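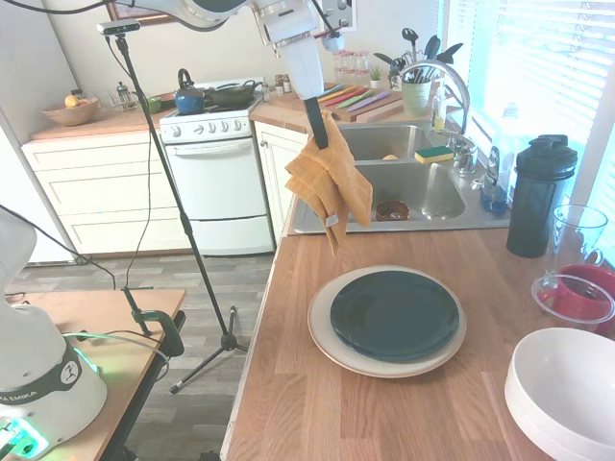 Altley Household Word List

Altley is a list of words and short phrases for things people do at home: cooking, washing, mending, storing food. It was collected in two towns, Stanthorpe and Brustance, and is meant for people who make spelling checkers, small dictionaries or language lessons.

Version and contact

Current version: 2, released February 2025. Maintained by Diễm Khổng. Please write to me before you send a large correction, so that we do not do the same work twice.

What is in the files

words.tsv – one entry per line, with the word, the part of speech, the town and a short meaning.
phrases.tsv – the same columns, plus one sentence of use.
topics.txt – the 11 topic names. The topic "drying and folding" was called "linen" in the first version, and old scripts will need this change.

All files are in UTF-8. Columns are separated by a tab. An empty column means that we asked and got no answer, and a question mark means that we did not ask.

How the words were collected

Speakers were visited at home and talked freely for more than 10 minutes on each topic. After this the interviewer read the words back and the speaker could remove any of them. Spelling follows the Du guide, except for double vowels, which we keep as the speaker wrote them.

Known problems

Brustance has fewer entries about baking than Stanthorpe. Please do not take this as a difference between the towns – the baking interviews there started only in June and were shorter.
The part of speech is not reliable for words like "rinse" and "soak", which can be noun or verb. In version 1 they were all marked as verbs.
Line endings in phrases.tsv are mixed. I will repair it in the next version.

License

Free to use and change, also in paid products. Please keep the name of the list and the version number.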